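Does dye restorer for faded black clothes really work?
Laundry and Clothing Care board

grostovau_gal
Has anybody used Restora on black cotton? My good black stuff has gone that sad charcoal color and the bottle says it brings back "deep original black" in one wash. It costs more than the last shirt I bought. Before I spend the money I'd like to hear from people who don't sell it.

Clem Sheehan
Save your money. It's dye. You can get a box of plain black dye for a lot less and it does the same job. The "original black" part is marketing, the bottle has no idea what your original black was.

talavera77
Disagree with Clem. I've used both. Box dye needs hot water and salt and it left my washer gasket gray for a month. Restora went in the drawer and that was it. Was it deep black? No. Was it better than before? Yes, on cotton. On polyester it did nothing I could see.

Clem Sheehan
So it half worked and cost more. Noted.

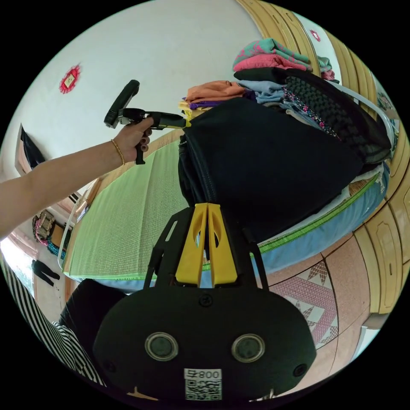
Page 2 of 9

Rezaul Ranasinghe
Posts: 3,000
I'd ask what made it fade in the first place. Half the time it isn't lost dye at all, it's detergent film and fuzz. Soak it in plain warm water, rinse twice, and look again in daylight before you buy anything. If it still looks gray, fine, go dye it.

grostovau_gal
Daylight is a good point, my bedroom bulb makes everything look brown. But I've been washing cold and inside out for years and it faded anyway, so I'm not sure I believe in the fuzz theory.

Rezaul Ranasinghe
Do you tumble dry?

grostovau_gal
Yes. I know, I know.

talavera77
The dryer thing gets repeated a lot and I've never seen anyone show it. My Clivberg shirts go in on high and they're still black. Cheap dye fades, better dye doesn't.

Clem Sheehan
One brand of shirt in one house isn't proof either. And please don't anyone bring up vinegar.

mothball
Vinegar works for me.

Clem Sheehan
There it is.

grostovau_gal
Going to try the soak on one shirt and leave its twin alone. Will post what I see, good or bad.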